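Medieval Tannery Turns Up Under a Kanstead Parking Lot

Monday, September 25, 2023

I've walked across the old market parking lot in Kanstead more times than I can remember, usually with groceries, and usually grumbling about the potholes. So you can imagine how I felt when I heard what was sitting a few feet under all that asphalt!

Archaeologists digging there ahead of a new library have found what's left of a medieval tannery, and it's a big one. They've uncovered 4 large pits lined with oak planks, a stone-edged drain running downhill toward the river, and a thick, dark layer of bark chips that was used to turn raw hides into leather. The ground has stayed soaked for centuries, so things that normally rot away have come out looking surprisingly fresh. The planks still show the marks of the tools that shaped them.

And then there's the leather itself. The team has bagged up 417 pieces so far, most of them offcuts and trimmings, but there are also straps, part of a knife sheath and a good number of shoe soles. One is a child's sole, worn right through at the heel. I got to look at it through the side of its tub of water and I have to admit I got a little choked up (I have kids, what can I say).

Why is this a bigger deal than the usual bits of broken pot? Well, town records mention tanners in Kanstead, but everyone had always put them on the far bank, downwind of the houses, where a business that ran on urine and dog droppings would bother fewer noses. The new pits are practically on the market square. Either people in town were more forgiving than we thought, or the square wasn't where the old maps say it was. I asked around on site and got both answers, argued with equal energy, over the same pot of coffee.

The dating is still being worked out. Pottery from the bottom of the drain points to the 1200s, and the oak should narrow that down a lot. One plank has 216 growth rings, which is plenty to match against trees of known age. If there's still some sapwood on the outer edge, the lab might be able to get within a few years of when the tree was cut. Samples went off last week and the results should be back in November.

The dig is being run by McGrath Archaeology, the same outfit that did the mill site at Varport a few years back. If you went to the open days there you'll remember the muddy walkways - bring boots this time, too. The trench covers 542 square yards and the fence has viewing gaps cut at two heights, so shorter visitors don't have to be lifted up. Nice touch.

I also stuck my head into the finds room, two doors down from the site office, where the leather gets washed, drawn and labeled before it goes to be freeze-dried.
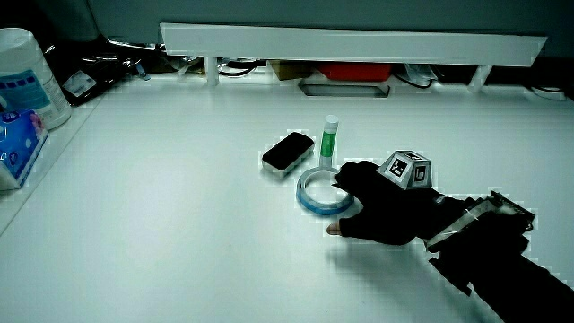
Leather has to stay wet from the second it comes out of the ground, so the finds room has a whole routine of tubs, lids and daily water changes. Every scrap gets its own number and its own waterproof label, and shoe parts are drawn at full size, stitch holes and all, in case they shrink later on. It's slow, fiddly work for the hands. I kept thinking about that as I looked at the black glove with its fingertips cut off, one bare finger poking out over the white tabletop near a roll of clear tape, because the people who stitched these shoes would have needed their fingertips free, too. You just can't feel a seam through a mitten.

As for what happens next, the digging goes on until the weather turns. The pits will be recorded and the best preserved of them will be lifted out plank by plank, which I'd love to see. The library plans may have to shift a little to protect the stretch of drain that runs on under the sidewalk, but the builders say they can live with that. There's talk of a glass panel in the lobby floor so you can look down at it.

The finds will be stored at the Fasinura Museum, and a small display of shoe soles is planned there once the conservation work is finished. No opening date yet. In the meantime the viewing gaps are open during working hours, it's free, and parking is (sorry!) now on the other side of the river.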